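April, in the evening, room 15

I arrived in Bramusau at twenty past four, after two trains and one bus. The bus stops at the bridge, and from there it is a walk uphill with the suitcase, which has now only one good wheel. The guesthouse is called Friesen and it stands behind the church, so I passed it two times before I saw the sign. Over the door there is a stone with the year 1692. The owner, Dirk Kettler, told me that only the cellar is so old. The rest burned down and was built again, and later somebody added a floor for guests.

He is a quiet man and he speaks slowly with me, which I like. He asked for my passport, wrote the number in a big book with a pencil, and gave me a key on a piece of leather. Breakfast is from seven to half past nine. The front door is locked at eleven, but the small key opens the side door by the bicycles. I wrote this down at once, because in Vornum I forgot such a thing and had to stand one hour in the rain.

The room costs 119 for two nights with breakfast. I had read a lower price, but that was without the breakfast and without the town tax. I did not argue. The bed is narrow and the mattress is good, harder than at home. There are two pillows, one too high and one too flat, so I will try them together. The window looks to the yard and to one pear tree. The shower has a handle that must be turned to the left for warm, and I learned it in the cold way. There is no refrigerator. I put my cheese on the outside window sill with a cup over it.
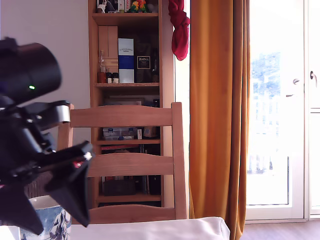 The light wooden chair, from behind.

I rested until six and then went down to ask where I can eat. Mr. Kettler said that the restaurant on the square is closed until May and that the other one, Plasora, is open but full when there is a birthday. There was a birthday. They found me a small table next to the coats, and I ate dumplings with mushrooms and a cucumber salad, too much for one person. The waitress wanted to practice her English and I wanted to practice her language, so we both spoke badly and were content. For dessert I took nothing, but she brought me a piece of the birthday cake from the big table, with a candle hole in it. I waved to the family and they lifted their glasses.

On the way back I walked along the stream. It is loud here at night, louder than the road. I met one dog and no person. The hill on the other side is 1045 meters high, it says so on the hiking board, and tomorrow I would like to go up if my knee agrees. The path is marked yellow until the chapel and after that blue. The board says three hours, but I think this is for people with longer legs.

What I must not forget in the morning: to ask for the bus times on the way back, to buy a stamp for the card to my aunt, and to ask if I can leave the suitcase downstairs on the last day, as my train goes only in the afternoon. Also the wheel. Perhaps there is a shop for bicycles where they can look at it.

Now it is a quarter to eleven. Somebody above me is walking in shoes. The heating makes a small knock every few minutes and then stops, and I have already opened the window twice and closed it twice. I finished the tea from my thermos. I will read four pages and then turn off the light.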